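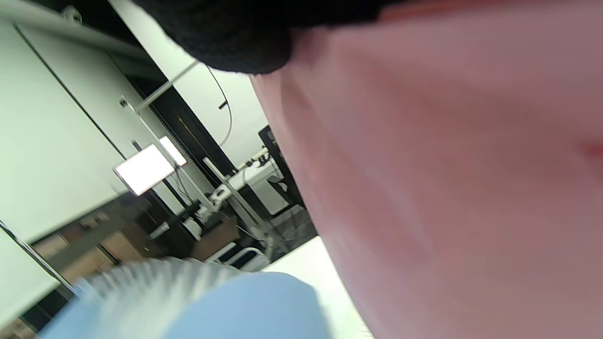 OK so quick one before I lose all of this, I'm typing on the train and the table wobbles. Went to the Somodex open day in Stastitz this morning. Third floor, old thread mill, the elevator takes six people if they like each other. I've been meaning to go for two summers and August always gets away from me.

Short version: go if you can. Wear shoes you can stand in. Eat first.

Long version.

Doors at 9:30, I got there at 9:50 and there was already a line down the stairs. Mostly students, some parents with kids, a couple of guys in work jackets from the Mockus plant across the river who asked the best questions all day. You get a sticker with your first name and a color for your group. Mine was orange. Orange goes last at everything, it seems.

First stop was a talk. Slides. I'll be fair, it was a decent talk, but the room was warm and the projector fan was louder than the woman speaking. What I wrote down: the arms are the easy part to buy, the hard part is getting enough examples of people doing normal boring stuff. Folding. Wiping. Putting a thing in another thing. A factory robot does one move forever and you can write that move out by hand. A shirt on a bed is never the same shirt twice. So they collect it from people, by the hour, with a gripper you hold in your own hand. Camera on it, squeeze to close. No arm at all. You are the arm.

I knew this on paper. Different when it's in your fist.

Because yes, we all got a turn. Three minutes each, with a timer that beeps at you. The demonstrator for our group was Žofie Machala, who I'd guess has given the same safety speech so many times she could do it asleep, and she still laughed when the kid in front of me tried to shake hands with the thing. Her rules, as I got them down:

Slow in, slow out.
Look where the gripper looks, not where you want to end up.
If you drop it, leave it dropped for a second. Then pick it up like you meant to. The drop is useful too.
Don't swing it around between tries. (Everybody swings it around between tries. I did.)

My task was a towel. Pick up by a corner, fold, fold, set down to the left. I fold towels at home without looking. With the gripper I was eight years old in mittens. You lose your fingertips completely and had no idea how much they were doing, the little rub you do to seperate two layers, gone. First go I grabbed both layers and lifted the whole lump. Second go I got the corner but twisted my wrist too far and the towel slid out. Third one was a fold. An ugly one. Žofie said "that counts" and I was stupidly pleased.

It's heavier than I expected too, not heavy-heavy, but out at the end of your wrist, so after a minute you start tucking your elbow into your ribs. She does two hours of it on a collection day with breaks. I asked if her arm hurts. "The thumb," she said.

After that you can watch playback, what the camera on the gripper saw. I recommend this part if you get seasick easily, as a test. The room tips all over the place. You see a lot more of everybody's sleeves than you'd think. One of the Mockus guys asked how a machine gets anything out of that, and the answer was they work out the position of the gripper for every moment, so the tipping is part of the information. Close-ups are fine. Blur is OK up to a point, past that it gets thrown out. He asked what share gets thrown out and got a very polite non-answer.

Numbers, because people always email me for numbers: they're after 600 clean folds for the towel task alone before they train anything on it. Each group today got 32 minutes in the hands-on room, and that was with somebody herding us. Twenty people to a group. Do the math and a few of us didn't get the full three minutes, there was a bit of grumbling in the hallway.

Coffee. Bad. Free. The poppy seed thing was good, I had two.

Then the actual robot, finally, in the big room. Two arms on a bench, same kind of gripper as the one we'd been holding, which is the whole trick. What you do with your hand, it can try with the same fingers. They call the software Jondora. I have no idea where the name comes from and forgot to ask, sorry.

It folded a dish towel. I timed it on my phone, a minute and fifty. Then it did it again and missed the corner. Closed on nothing, went up, stopped, came back down and had another go. The crowd went "awww" at that, like it was a puppy. Second try it got it. Third towel they let a kid throw it down in a heap and the arms just sort of picked at it for a while until somebody pressed stop. No fuss about it, the engineer said heaps are next year's problem. I liked that they left the bad one in. I've been to demos where there's one run, one perfect run, and then the curtain.

Question time was short. The ones I remember:

Who owns the recordings. Somodex does, and if you did your turn today you signed for it at the front desk. I did sign something. I did not read it very hard.

Do the faces get kept. They blur them before anybody trains on it. Someone pushed on "before" and the answer was a few days. Fine I guess? I'd have liked that on the sheet in big letters.

When can I buy one. Laughter. No date.

Does it do fitted sheets. Bigger laughter.

A woman near the back asked what the collecting job pays and whether it's steady. By the hour, contracts three months at a time. She wrote it down. I think she was really asking and it got treated a bit like a side question, which bugged me. That was the most practical thing anybody asked.

Stuff I'd change: more time on the gripper and less on slides. Put the playback screen higher, if you're short you see backs. One more bathroom. And say up front that the robot part is at the end, a bunch of families left at eleven and missed it.

Stuff I'd keep: letting us be bad at it. I've read I don't know how many articles on this and none of them gave me what the towel did. I caught myself on the platform holding my ticket with thumb and one finger, very careful, straight wrist.

If you're going to the next one: it's a fifteen minute walk from the station, left out of the main exit and along the canal, NOT the way the map pin sends you, that's the loading dock. There's a cloakroom but it's a rack in a corridor. You can bring kids, the lowest age for the gripper is ten. Sign up for a morning group if they let you pick. Don't be orange.

I'll put up my notes from the slides when I can read my own writting. Somebody asked last time if I'd do a proper piece on the training side, and maybe, but I'd need to talk to someone who'll get into it without a timer going. Žofie said to email. So I will.

My stop. More later.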